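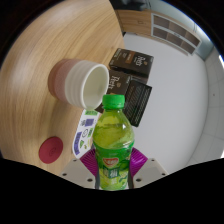
Unit 4: Bottled Tea and Tea in the Cup

Reading for this unit: the course packet through page 66. Bring one bottle of unsweetened green tea and one cup from home. The tasting takes 60 minutes, so please be on time.

1. The bottle
Most bottled green tea is sold in clear plastic, and the color of the drink does part of the selling. A yellow-green liquid reads as fresh to most buyers. Labels follow the same idea: a green ground, a cap in bright green, often some blossoms or leaves. Note which parts of your label tell you about the tea and which are decoration.

Things to write down before opening:
– color of the liquid at the shoulder, where the label does not cover it
– ingredients, in the order printed
– sugar per serving, and the serving size used

Green tea darkens with age and light. Vitamin C (ascorbic acid) is commonly added to slow this down.

2. The cup
The shape and glaze of a cup change how tea looks. A creamy white glaze shows the color best. Pink or brown glazes make a pale tea hard to judge, at least if they go on the inside. Ridges on the outside of a ceramic cup help the grip. Look at your own cup from above and from the side, and sketch both.

3. Tasting
Pour the bottled tea first and let it come to room temperature. Then brew the loose leaf from the Shih tin: 9 grams to the large pot, water well below boiling, two minutes. Students at the Lesow table use the small pot and should halve the leaf.

Taste the bottled tea, then the brewed, then the bottled again. Most people find the second sip of bottled tea flatter – write down whether you do.

4. To hand in
One page of notes and your two sketches, in the Enow tray by 4 p.m. Rinse bottles and put the caps in the separate bin.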